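Desiccant in small parts boxes, is anyone weighing it?
22 replies · 9 shares

hszalai
I keep spare relays, crimp terminals and a few hundred tinned ring lugs in hinged plastic boxes in an unheated garage. Silica gel packets go in each box in September and get swapped in spring. Last winter the tinned parts in the bottom row still went dull. The packets are the plain white type, so there is no color change to go by. How do you decide when they are spent?

Prasert_P
Weigh them. Dry a packet in the oven, let it cool in a sealed jar, write the dry weight on it with a marker. When it has gained a fifth of the weight of the gel, treat it as spent. Any kitchen scale that reads to a tenth of a gram will do for the larger packets.

Check the packet material before you put it in the oven. Some of the plastic ones soften well below the temperature loose gel wants.

ladus_bench
Weighing tells you the packet is full. It does not tell you when it filled up. A hinged box with a snap tab and no gasket exchanges air every time the garage warms and cools. In my case packets were saturated in under a month and then did nothing for the rest of the winter.

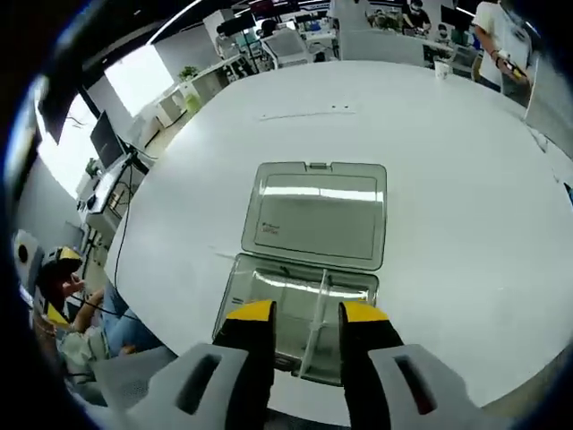
Put the packets in a gasketed outer tub and stack the small boxes inside that. One seal to maintain, one humidity card to read. I run nine boxes per tub with 1000 g of loose gel in a cloth bag at the bottom, and I dry the bag twice a year.

NuanchanP
1000 g is far too much for a tub that size. The air in it holds well under a gram of water. What you are paying for is leakage, and if the gasket is any good the leakage is small.

ladus_bench
The gel also has to dry out the cardboard reels and paper labels that go in with the parts. Paper holds a lot more water than the air does. I started with 700 g and the card went over 40% in the second month. With 1000 it has stayed under 20%.

NuanchanP
Then dry the cardboard first, or leave it out. But fine, if the card reads 20% I can't argue with the card.

Chalerm_Pr
Are we sure it is moisture at all? Tin goes dull from other things. I had the same look on lugs stored next to a bag of rubber grommets – sulfur from the rubber, as far as I could work out. Moved the grommets to another shelf and the next batch stayed bright.

hszalai
There is a strip of rubber matting under the bottom row. I had not considered it. The upper rows sit on bare steel shelf and those parts are clean.

Prasert_P
Bottom row is also the coldest, so that does not separate the two causes. Move one box of new lugs up with the matting under it, and leave one at the bottom without. Same packet weight in both.

hszalai
Will do. Two boxes, weighed packets, same lot of lugs. I will post weights when I open them.

K_Jaidee
Add a piece of bare copper to each while you are at it. It reacts to sulfur sooner than tin and you will see it without a magnifier.

Show 12 more replies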